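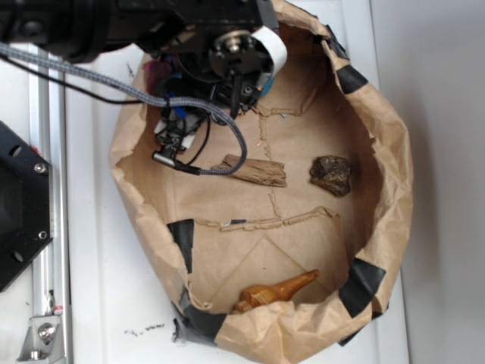

What do people get to see at a robot open day? At the one I went to, mostly one arm doing one small job many times over, with the people who built it standing close by to answer questions.

The open day was in May 2025 at Inex, which has the ground floor of an old print works in Drorkamlow. I signed up back in February and had nearly forgotten about it when the reminder came. They took us in by groups of 8, and each group got 60 minutes.

Most of my hour went to a project called Lemma. The arm reaches down into a brown paper bag with the rim rolled outward and taped, and its work is picking up natural objects. There was a piece of driftwood, a dark rough rock and a spiral seashell. I had expected boxes or machine parts. The engineer running the station said boxes are easy now. A shell has hardly any flat places to hold, and driftwood has a grain that catches on things.

She also talked about the paper. It creases, and the creases change how an object sits, so the same rock can be a different problem each time. Lemma had 908 tries logged before we walked in. I asked how many were good ones and she said she would have to look it up. Fair enough.

I liked that the wiring was all out in the open. A gray braided cable runs along the arm and loops around the gripper, and there is a white ribbon cable curling over the mounting plate. A man in my group asked if the cables ever snag. She said yes, and that they plan for it.

The other stop was Faltico, a software tool for going back over old runs. It was 2 screens and a lot of graphs, and I didn't follow much of it – the talk was meant for people who already use it.

Parking is behind the building and it fills up early. They plan to hold another open day, but there was no date on the board when I left.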